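Board index > Drawing > Pencil and charcoal
Toned paper or white for still life?

mets_lida
Mallport evening class has finished for the year and I'm already missing it! Our teacher, Obed Tetteh, had us on plain white paper the whole time, and in the very last session he handed out sheets of gray toned paper and a white pencil. I had the best two hours. I drew an onion and a spoon and for once the onion looked round. So now I want to draw everything on gray. Is there any reason to go back to white before the next class starts in June? And which gray? The store had warm, cool, and something they called stone that looked green to me.

filippos_politis
Yes, there's a reason. Toned paper is lovely, but it does the middle of the drawing for you. You put down a dark, you put down a light, and the paper fills in the rest. If you start there you can go a long time without learning to shade a middle gray yourself. I'd do a whole sketchbook on white first and keep the gray as a treat.

graphitegoose
Have to disagree with Filippos here. The paper doing the middle for you is exactly why beginners should use it. You get to think about where the light falls and where it's darkest, and you aren't scrubbing away at a background for an hour. I came back to white after a year on brown wrapping paper and my shading was much better than when I left.

filippos_politis
A year on wrapping paper and you still knew where the light was, so you clearly had some training behind you already.

graphitegoose
None! Just a lot of onions.

mets_lida
Ha, onions forever. Mets is my cat by the way, Lida is me, since a couple of people have asked in private messages. She sits on the paper whichever color it is.

slowhatch
Warm gray, every time. Cool gray makes food look sick. I use the Treltik white pencil on it and it's a joy as long as you keep it sharp and keep it well away from graphite. Once the two mix you get a sort of chalky blue mud and there's no getting it off. Plan your lights first, leave a gap of bare paper, then put the darks in.

north_porch
+1 on the gap. Also press lightly with the white until the last ten minutes. I used to go in hard with the highlights right away and then had nothing left for the really bright spots.

filippos_politis
Darks first for me, I'm afraid. If you begin with the lights you'll make them too big. Squint at the setup, find the largest dark shape, block it in, and you'll see how little white you need – often it's three small touches.

slowhatch
Depends on the subject though, doesn't it? Eggs I would do your way. Anything thin and curly, like onion skins or dry leaves, I want the light edges down first because everything hangs off them.

mets_lida
OK so I tried both ways last night with the same garlic bulb. Darks first was quicker. Lights first was prettier, but the bulb came out too wide. I think I'm going to alternate – a page of white, a page of gray – and see who's right by the end of the sketchbook. Thank you all, this is so much fun!

graphitegoose
Good plan. Post the pages! And put something big and dull in the setup next time, not only small pretty things. A large plain area gives your eye a rest and makes the fiddly bits look even fiddlier.

north_porch
Agree with goose about the big area. I'd be tempted to try a composition like this on warm gray, with a 6B for the brown and the white pencil saved for the shards and a touch on the fork. 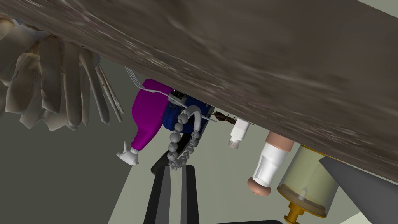

Last edited by north_porch on 7th May, edited 2 times in total.

slowhatch
Oh, I like that. All that brown pressing down from the top! I'd leave the pale streaks in it as bare paper and spend my whole evening on those crinkly edges.

filippos_politis
On white, please. But yes, I'd draw it too.

mets_lida
Trying it on both this weekend. Goose, is a 4B too soft for the creases or should I stick with an HB?

graphitegoose
HB for the creases, and sharpen it more than you think you need to.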